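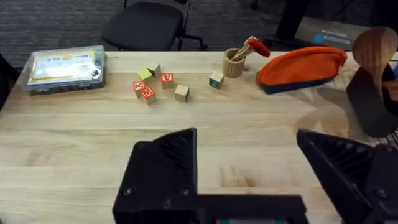

Wrist camera view, gripper open, letter blocks on the table.

Ticket: Gripper reports closed while open
Project: Grivelero (shared workshop arm)
Opened by: Valbona Ristić
Priority: normal
Status: open, workaround in place

Symptom
After a cold start the position readout for the gripper sits at 100, which our config defines as fully closed. The fingers are fully open. The pick routine then skips the approach and goes straight to lift. Homing by hand clears it until the next power cycle.

Setup
Flurnex servo board, firmware as delivered. Host machine is Xavier. Two-finger gripper, ribbed pads, wrist camera on its own USB port. Test objects are the alphabet blocks, the wooden cup and the orange pouch.

Log
09:10 Cold start. Readout 100, fingers open. Reproduced.
09:25 Swapped the servo cable for the spare. No change.
09:40 Moved the camera to another port in case of a brownout. No change.
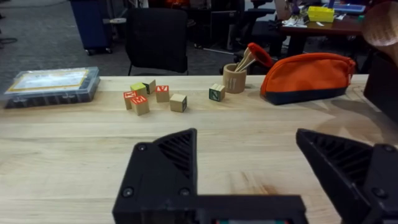
09:55 Read the raw encoder value before the config loads. Raw value is correct for open. The error comes in when the host applies the saved offset.
10:15 Found 2 offset entries for the gripper joint in the Ollton config. The loader takes the last one, left over from the old fingers.
10:20 Deleted the old entry. Two cold starts, both read open.

Remaining
The calibration script appends a new entry each time and leaves the old one. Until that is fixed, check the file by hand after calibrating. Please don't rerun calibration on Xavier before I have patched the script.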